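There comes a July evening – usually a Wednesday, when the fridge is bare – when supper turns into bits and pieces, and I've grown terribly fond of it. My gran called it a pick-about, and we ate it by the back door with our feet on the step.
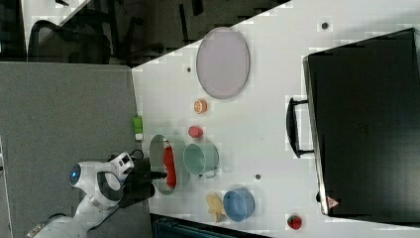
Darcy Whitcombe remembers much the same, except that hers always had cold potatoes and an argument over the last pickled egg.

I do love a cold potato. Salt it well, add a spoonful of mustard, and let everyone help themselves.
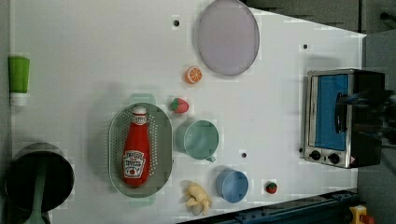 Bread matters too, and yesterday's loaf will do nicely if you toast it for 6 minutes at 200 degrees with a little oil.

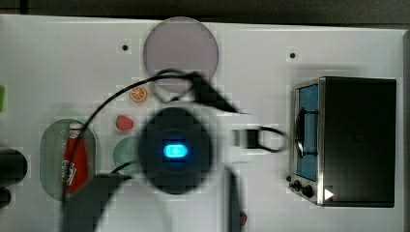

After that it's only cheese, a tomato or two, and whoever happens to be in.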